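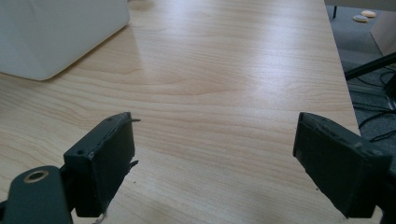 Table in the reading room

The Plula Library is an independent lending library and adult learning centre in the town of Tanero. It is best known for its oral history collection, which contains recordings made with residents of the town and of the villages along the river Clako. The library is open to all persons without a membership fee, but a reader's card is necessary for taking books home.

History

The library has its origin in a reading circle that met in the back room of the Morris bakery. The members of the circle bought books together and kept them in a cupboard, with a notebook in which each loan was written. When the baker retired, the collection had grown to 963 volumes and the family wanted the room back. The circle then rented two rooms in the former customs house on Plula Street, and the library took its name from the street.

In its first years the library was open only on three evenings in the week. Most of the books were novels and school books, many of them given by families who were leaving the district. There was no catalogue. A reader who wished to find a certain title had to ask for it at the desk, and the early loan notebooks show that the same few books were asked for again and again.

The first paid librarian was Caradog Bevan, who came to Tanero as a teacher of evening classes. Bevan made a card catalogue by subject and started a section in Welsh and Spanish, the two languages which were most spoken in the town after English. He also began the practice of lending to the farms by post. The postal service continued until the county introduced its own mobile library, and the canvas book bags from that time are still kept in the office.

Bevan was followed by Refugio Ocampo, who had studied information science and had worked before in a hospital archive. Under Ocampo the library became more occupied with teaching. Courses in reading and writing for adults were held first in the reading room itself, with the result that other readers complained of the noise, and later in the upper floor of the customs house. The upper floor was opened on March 3, 2019 after a repair of the roof and the staircase.

Collections

The lending collection is divided into general, children's and local sections. The general section follows a common decimal classification, with the exception of cookery and gardening, which stand together near the entrance under the heading "House". This arrangement goes back to Bevan's card catalogue and was kept because the readers were used to it.

The local section contains parish magazines, timetables, school photographs, and an incomplete run of the weekly newspaper the Tanero Notice. The issues of the newspaper from the years of the great flood are missing. Items in the local section may be read only inside the building.

The oral history collection was started by Ocampo together with the students of a writing course. The students were asked to interview an older relative or neighbour, at first only as an exercise. The collection now holds 88 interviews, in most cases with a written transcript. Subjects which appear often are the ferry, the work in the tannery, and the closing of the railway station. Some of the speakers asked that their names should not be given, and these recordings are listed only by the street where the person lived. Copies for private study can be ordered at the desk, while use in publications requires a letter of permission from the speaker or the family.

Teaching

The library offers courses in basic reading, letter writing, use of a computer, and English for newcomers. A course normally lasts one term. The computer course is given in small groups and begins with the keyboard and with e-mail, and in the second half the learners may choose their own subject. Filling in official forms has been the most frequent choice.

Each May the learners read from their own texts at a public evening. The texts are afterwards printed as a booklet of 40 pages under the title Morris Room Papers, in memory of the bakery. Older numbers of the booklet are part of the local section.

Building

The customs house is a brick building of two floors with a slate roof. The reading room takes the place of the old weighing hall and has the highest ceiling in the house. The desk and the children's section are in the former clerks' office. On the side towards the river there is a loading door, now closed with glass, in which the level of the flood is marked by a line. The upper floor can be reached by the staircase only, and for this reason courses are moved to the ground floor when a learner requests it.

See also
Clako (river)
Tanero Notice
Customs houses of the Clako valley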